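The breakfast cell: a gallery of upkeep

Posted September 9, 2024

Welcome to the gallery! If you've been reading the site for a while you know about the breakfast cell, which is the two-arm setup I keep going at the back of the Starkholm workshop. It has a toaster, a plate, two black arms that face each other, and one person (me) with a screwdriver and a lot of opinions about cables. I get more mail about how I look after it than about anything it does, so this page is all about the looking after.

The arms run on Gusance servo boards and the whole thing is driven by a little control program I named Mofokeng, after the street I lived on when I wrote the first version. The cell has done 682 full runs as of this morning. I service it every 2,000 grips, which sounds like a lot until you notice how many grips go into one breakfast. I keep a log in a paper notebook because the laptop is usually busy, and my handwriting in it gets worse as the night goes on.

A few words on the layout, because people ask. Each arm has its own home position, and I teach both of them again any time a base gets unbolted. The toaster's spot and the plate's spot are both saved in Mofokeng, and if either one slides even a little, the handoff goes off and I end up with crumbs in places crumbs shouldn't be. I used to mark the spots with tape but the tape curled up and got sticky around the edges, so now I have a cardboard template that I lay down, line up, and take away again before I start. Low tech! Works great.

The wrist camera gets cleaned before every session. It sits close to the fingers, so it catches whatever they catch, and sugar is the worst. I use a dry lens cloth first, then a slightly damp one if the dry one only moves the smear from one side to the other. After that I run the focus check, which is just me holding up a printed card and squinting at the monitor.

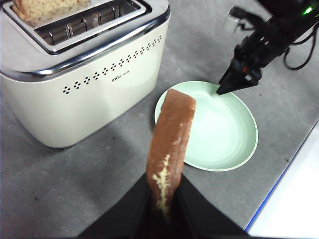
Wrist view over the mint-green plate: a chocolate-coated slice in the near gripper, the other arm's fingertips just above the rim, and the cream toaster off to the left.

I like this angle for setup work more than any other one I have. The wrist view tells me where the fingers are in relation to the plate, and I can compare it with the saved reference view from the last good session. If the plate sits lower or further over than it does in the reference, I nudge the plate first and only touch the numbers when nudging doesn't do it. (I have touched the numbers first. It cost me a whole Saturday.)

The other thing I check from up there is the overlap between the two arms. They share the space over the plate, and Mofokeng has a keep-out zone that is supposed to stop one arm from coming down while the other is still in the way. I test it with the speed turned way down and my hand on the stop button. First the near arm goes to the plate and waits, then I call the far arm in and watch where it holds. When I'm happy I bring the speed up in steps and do the same thing again. It's slow and kind of dull and I put the radio on for it.

Grip force is its own little world. Toast is easy, you can be pretty rude to toast. Anything with a coating is a different story, because too much squeeze cracks it and too little lets it swing while the arm is moving. I keep a separate grip setting for each food and I write the name of the food next to it in capital letters, after the day I ran the toast setting on a sponge cake. We don't need to go into that one.

Fingers come off every 15 sessions for a proper wash. There are two screws on each, and I put them in a jar lid so they can't roll away. Warm water, dish soap, an old toothbrush for the corners, then a full night on a towel. I'm fussy about the drying — if there's water left around the screw holes it finds its way into the joint and I hear about it later as a squeak. Once they're back on I close the gripper all the way and set zero again, and then I open and close it 12 times while I watch the current reading. A jumpy number usually means a screw went in crooked.

Cables! Okay. Every arm needs slack so it can turn, and the slack has to go somewhere. I've tried clips, I've tried sleeves, I've tried a springy thing from Kakska that was meant for lamps and looked very smart for one evening. What I do at the moment is leave a loose loop and run each arm through its full reach by hand with the power off, feeling for any pull at the connectors. If there's a tug anywhere I let out more cable. I check the plugs at the same time, just a press with my thumb on each one.

The counter gets a wipe at the end of the night, and I go easy near the bases so I don't push grit under them. A grain of something under a base plate is enough to tip an arm, and then I'm back to teaching home positions with a cold cup of coffee next to me. The crumb tray in the toaster gets emptied then too, over the sink, with the plug pulled.

Next up is a bearing swap in the far arm's elbow, which has started to make a soft clicking sound on the way down. The parts are on order from Gusance and I'm planning to do the job in December, when I have a quiet week and can leave everything spread out on the bench. I'll put up a gallery of that one as well, greasy fingerprints and all. If you've done an elbow on one of these before and have a good trick for getting the old bearing out without scratching the housing, please write to me through the contact page — I'm all ears!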